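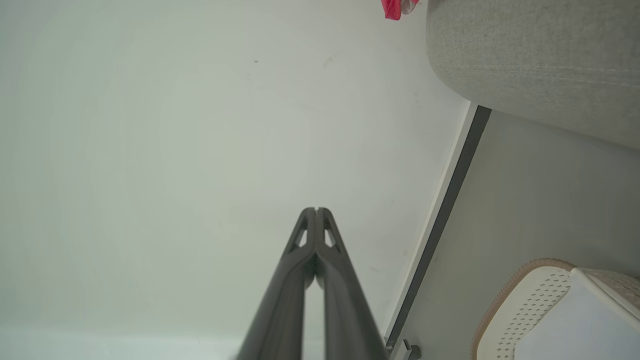
Second arm or better fingers? Spending what's left of the budget

kodera_k
We've got 900 dollars left for the tidy-up project and two ways to blow it. Option one is a second Kindska arm, used, which eats all of it. Option two is new fingers at 135 a set, and whatever's left goes to spares and a decent mount. We're on the stock charcoal ones with the little triangle cutouts near the tips. Job is picking up socks and small laundry in a living room. June 2024 is when the money goes back to the department, so I need to pick.

yareli_b
Fingers. Two arms that drop socks is just more dropped socks.

Medrano_fan
Disagree. Fingers you can print. An arm you can't, and you will never get a used one approved again. Buy the arm, hide the invoice.

kodera_k
Printed a set in December. They bent like breadsticks.

Ekow K
Then print them in something that isn't breadstick. I'm with Medrano_fan on the arm, except where does it go? Between the couch and the wall you've barely got room for the one.

yareli_b
Also budget for shipping. Jostero wanted 100 to send me a box of screws — a small box.

azucena.o
Has anyone asked what happens when the wrist camera dies? Ours went the week after we'd spent everything on a nicer table. It was a very nice table.

Medrano_fan
Fine, camera spare first. Then the arm.

yareli_b
With what money?

kodera_k
OK, 2 sets of fingers and a spare camera. Form goes in tonight. Medrano_fan, you may send your condolences to the arm.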